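Filed under: Course Materials > Home & Household History > Week 2

LAUNDRY BEFORE THE MACHINE: NOTES FOR THE MONDAY SESSION

Read these before class. If you read them during class, please sit near the back and look thoughtful.

1. Why wash day was a day

Most of us think of laundry as something that happens while we do something else. Before piped water it was the something else. Water had to be carried in, heated, used, used again on dirtier things, and carried out. A household that could afford enough linen put the whole business off for weeks, and a big pile of dirty sheets was a kind of bragging. Poor families washed often, having very little to wash.

Keep this in mind when you read the Beltent household book. The entry for 1713 lists 241 pieces sent to the wash in one go, and students always take this as a sign of filth. It is a sign of money. The person keeping the book was showing off, in the driest way available.

2. Soap, lye and worse

Lye came from wood ash and was free if you had a fire. Soap cost money and was saved for collars, cuffs and anything a guest might see. Old urine, which is rich in ammonia, was used on stains. We will spend two minutes on this and no more – last year we spent 20.

The Murine handout (the gray one, not the rodent joke it sounds like) has a recipe for ash lye. Do not make it at home. It will take your skin off, and the department has had that conversation already.

3. Drying

Drying gets less attention than washing in nearly every book, mine included. For a long time people spread linen on grass or draped it over hedges. Hedges were good at this: the twigs held the cloth, and the sun did the bleaching. They were also good for thieves, and stealing linen off a hedge was common enough to have its own slang.

Lines came into wider use as towns filled up and grass ran out. With the line comes the peg. Early ones were a split stick, sometimes bound with a strip of tin, and they worked by friction and hope. The spring came in during the 1800s, and patent offices were then buried in clothespins for decades. Everyone thought the last person's pin could be improved. Most of them were wrong, and we will look at several of the wrong ones.

Plastic is the late chapter. It doesn't rot or stain the shirt, and it comes in colors no hedge ever offered. Left out in strong sun for a few summers, it may also snap in your fingers.

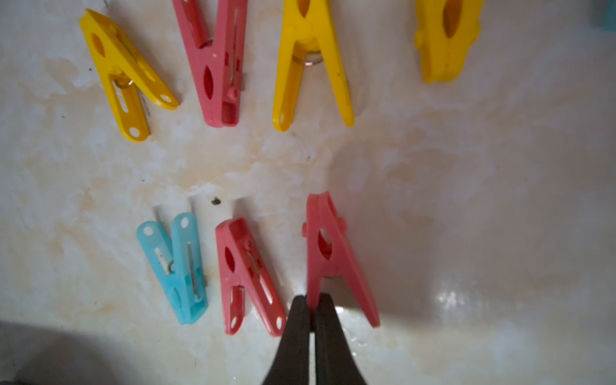
Clothespins in yellow and pink, with small round holes in one of the yellow ones. 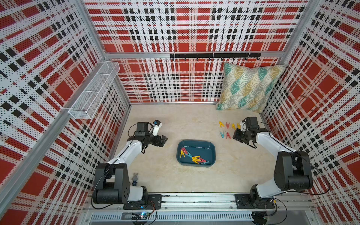

In the comments, Živković objects that section 3 skips the indoor airer completely, and that in any flat without a yard the rack over the stove did more drying than all the hedges put together.

Protamen: Agree about the airer. My grandmother's went up on a pulley and everything we owned smelled of onions until spring.

washday_reader: Is the lye recipe on the test? Asking for my skin.

Protamen: It was last year. Learn the ash part, skip the stains.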